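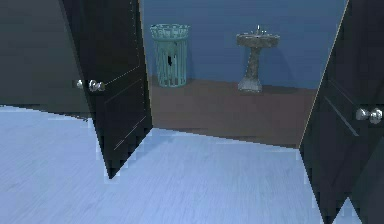

Preguntas frecuentes sobre la celda Skoryk: puesta en marcha, cuidado y reparación

Esta página reúne las preguntas que más llegan al equipo de soporte de Flirnar. Se refiere a la celda Skoryk con controlador Ornel y a su gemelo en el simulador Fidex, donde se prueban los recorridos por la vivienda antes de cargarlos en la base móvil. La mantiene Zlata Nechyporuk. Última revisión: febrero.

¿Qué hay que comprobar antes de encender la celda por primera vez?
Que la base está nivelada, que el cable de tierra está apretado y que el paro de emergencia queda al alcance de la mano desde la puerta del cercado. Después se enciende el controlador, se espera a que la luz quede fija y solo entonces se da corriente a los motores. El orden contrario produce un error de comunicación que no es grave, pero obliga a empezar de nuevo.

¿Puedo hacer la calibración yo mismo?
Sí. El asistente tiene 5 pasos y los explica en pantalla. Le pedimos que no salte la referencia de la muñeca, aunque el programa lo permita. Si la celda estuvo en un transporte, repita la calibración completa.

¿Por qué debo ensayar en Fidex el paso por una puerta doble?
Porque los pomos sobresalen de la hoja y el mapa de navegación, que se calcula a la altura del suelo, no los conoce. En el simulador se abren las dos hojas, se pone la base en el umbral y se ejecuta el recorrido con el brazo recogido. Si el contacto aparece en el registro, aumente el margen lateral y repita.

En el simulador los bordes de las puertas se ven con escalones. ¿Es un fallo del modelo?
Normalmente no. Es el suavizado de bordes, que viene desactivado para ahorrar memoria. No cambia las colisiones, que se calculan con otra geometría. Se activa en Vista – Calidad, y conviene desactivarlo otra vez antes de lanzar una serie larga de ensayos.

¿Qué hago si la base se detiene cuando cambia el color del suelo?
El sensor inferior puede tomar un suelo más oscuro por un desnivel. Limpie primero la ventana del sensor con un paño seco. Si continúa, abra el perfil de suelos y registre los dos lados del umbral por separado. Miroslava Hladun preparó un perfil para pasos de suelo claro a suelo marrón, y lo enviamos a quien lo solicite.

¿Cada cuánto se engrasa el brazo?
Cada 2000 horas de trabajo, con la grasa indicada en la tapa del reductor. El contador de horas está en el menú Servicio y no se borra al actualizar el programa. Ponga la cantidad marcada, el exceso sale por el retén y ensucia el encóder.

¿Cómo se cambia el cable de la muñeca?
Con la celda sin corriente y el brazo en posición de servicio. Suelte los 2 tornillos de la tapa, haga una foto del recorrido del cable viejo y pase el nuevo por el mismo lugar, sin tensarlo. Al terminar, mueva la muñeca a mano de un extremo a otro. El cable no debe rozar en ningún punto.

Me aparece el aviso 27. ¿Qué significa?
Que la posición guardada y la posición leída no coinciden. Casi siempre es la batería del encóder. Cámbiela y repita la referencia – no borre el aviso antes de hacerlo, porque el registro nos sirve para saber qué eje lo causó.

¿Cuánto tarda el servicio si debo enviar el controlador?
Los equipos que recibimos antes del martes entran en el banco de pruebas esa misma semana. Ponga dentro de la caja la hoja de servicio con el número de serie y una copia del registro. Sin el registro también lo reparamos, pero tardamos más en encontrar el defecto.

¿Se guardan mis recorridos al actualizar Fidex?
Sí, los recorridos y los perfiles de suelo se guardan. Las escenas hechas por usted deben exportarse antes de la actualización, desde el menú Archivo.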